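¿Cómo guardo la ropa de invierno en un piso pequeño sin que huela a cerrado?

Tiempo de lectura: 4 min
3 comentarios · 30 veces compartido

Giang Phan

¡Hola a todos! Llevo poco tiempo en un piso de un dormitorio en Sirnitz y estoy encantada con él, de verdad, pero tiene un solo armario y bastante estrecho. Cuando llega mayo me toca sacar de en medio los jerséis gordos, dos mantas de lana, el edredón y los abrigos, y el año pasado lo hice fatal: lo metí todo en bolsas de basura encima del armario y en octubre aquello olía a sótano. Tuve que lavar hasta las bufandas, y una rebeca de mi abuela se me quedó con una mancha amarilla en el cuello que no ha salido con nada.

Este año quiero hacerlo bien. He mirado cajas de plástico con tapa, bolsas de vacío y fundas de tela, y cada página dice una cosa distinta. El hueco que tengo es debajo de la cama (bastante bajo, con el somier de láminas) y un estante alto en el pasillo. ¿Qué usáis vosotros? ¿Hay que meter algo para la humedad? ¿Y las polillas? Me encanta la lavanda, pero no sé si sirve de mucho. ¡Gracias por adelantado!

Flullora

¡Qué buena pregunta, me apasiona este tema! Yo vivo en un piso pequeño desde hace años y he probado casi todo, así que voy por partes.

Lo primero es que la ropa se guarde limpia y completamente seca. Parece una tontería, pero el olor a cerrado viene casi siempre de ahí. Un jersey que te has puesto una tarde y parece limpio tiene sudor, crema, perfume, y todo eso amarillea con los meses (seguramente es lo que le pasó a tu rebeca). Yo lavo, tiendo, y cuando creo que está seco lo dejo todavía un día más en una silla con la ventana abierta. Con el edredón, dos días. Los edredones engañan muchísimo: por fuera están perfectos y por dentro siguen húmedos.

Para debajo de la cama uso cajas de plástico con tapa, y estoy contentísima con ellas. No se chafan, se limpian con un trapo y las arrastras sin problema. Fíjate en que tengan asas a los lados, porque una caja llena de mantas pesa y sin asas acabas tirando de la tapa. Y mide el hueco antes de comprar, con la cama hecha y alguien sentado encima si puede ser - los somieres de láminas ceden más de lo que parece.

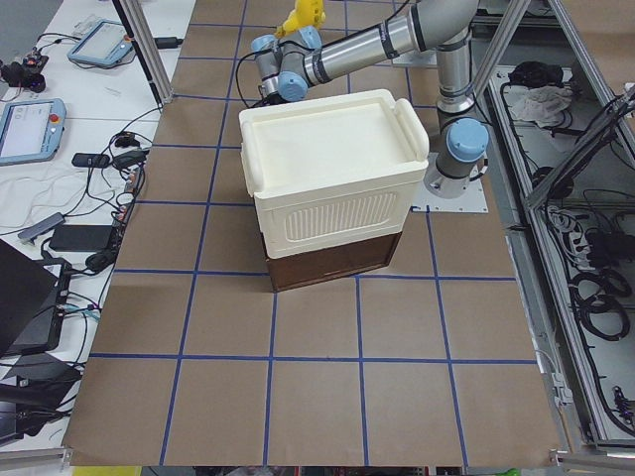
Otra cosa que me cambió la vida fue no llenarlas hasta arriba. Si aprietas la lana, salen unas arrugas que luego no se van ni con vapor, y además el aire no se mueve nada. Yo enrollo los jerséis finos, doblo los gordos en plano y los pongo abajo del todo. Entre capa y capa, papel de seda blanco (el de color puede desteñir). Para la humedad meto un saquito de gel de sílice en cada esquina, de esos que se secan y se vuelven a usar. Antes ponía un calcetín con arroz y no lo recomiendo, me salieron bichitos.

Con las polillas, la lavanda y el cedro huelen de maravilla y a mí me alegran el día cuando abro la caja, pero no te fíes solo de eso. Lo que funciona es que la ropa esté limpia y la caja bien cerrada. Si sospechas que una prenda ya tiene, congélala en una bolsa antes de guardarla. Yo las dejo dos semanas, para ir tranquila.

¡Ah, y ponles etiqueta! Escribe lo que hay dentro por el lado que se ve, no en la tapa. Yo en julio necesité un forro polar para ir a la montaña y abrí tres cajas antes de encontrarlo.

Drodano

bolsas de vacío y listo. me caben el edredón y dos mantas en nada de sitio. a mí nunca me han olido

Toom

Yo añadiría algo a lo de Drodano, porque a mí las bolsas de vacío también me gustan mucho, pero según para qué. Para edredones sintéticos y cojines, estupendas. Para plumón, yo no las dejaría tantos meses, que el mío salió plano como una hoja y tardó una semana en recuperarse - y creo que del todo no volvió. Los abrigos de lana van mejor colgados, en una funda de tela que respire, aunque sea detrás de la puerta del dormitorio.

El estante del pasillo es perfecto para lo que pese poco: gorros, guantes, bufandas. Si da a una pared exterior, separa las cosas un par de dedos de la pared. En mi casa anterior había condensación justo ahí y no lo vi hasta que saqué una maleta con moho.

Y para la mancha amarilla de la rebeca, prueba con percarbonato solo si es de algodón. En lana no, que la estropea. Llévala a una tintorería y diles cuánto tiempo ha estado guardada, ¡a veces hacen milagros!

Giang Phan

¡Mil gracias a los tres! La rebeca es de lana, menos mal que he preguntado. Esta tarde mido debajo de la cama.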